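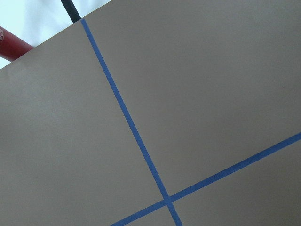
Page last modified: March 28, 2021

Shared benches should be marked out by area, and the marks should be permanent policy even when the tape is not. I have argued this at Wasel since the bench booking sheet was dropped, and the usual objection is that adults can share a table. They can, for an hour. Over a month, one project spreads and the others shrink to fit.
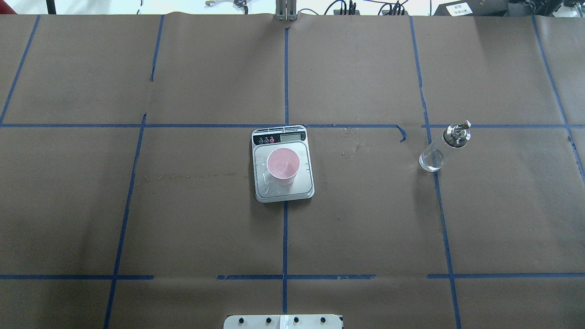
Brown paper divided with dark blue tape.

Sarita Vashisht prefers booking by time. Her case is sound where jobs are short and leave nothing behind. Glue-ups and paint tests do leave things behind, and a 30 minute slot means little when the previous job still needs the night to cure. A cell on the table has no end time to dispute.

The cells need not be equal. A tape line that bends costs nothing if both neighbors accept it. What matters is that the line is visible from a standing position and gets replaced when it lifts. Paper should be changed in March whether or not it looks worn. 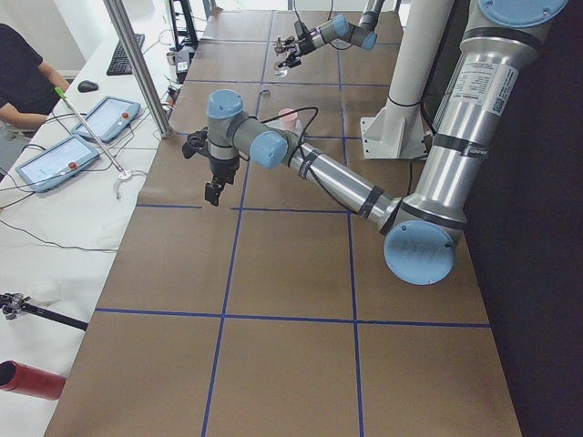

Long table with taped panels, charcoal wall at right.

Plerna went the other way and bought separate small desks. The desks use more floor, and large work has no place to go. I would not copy it.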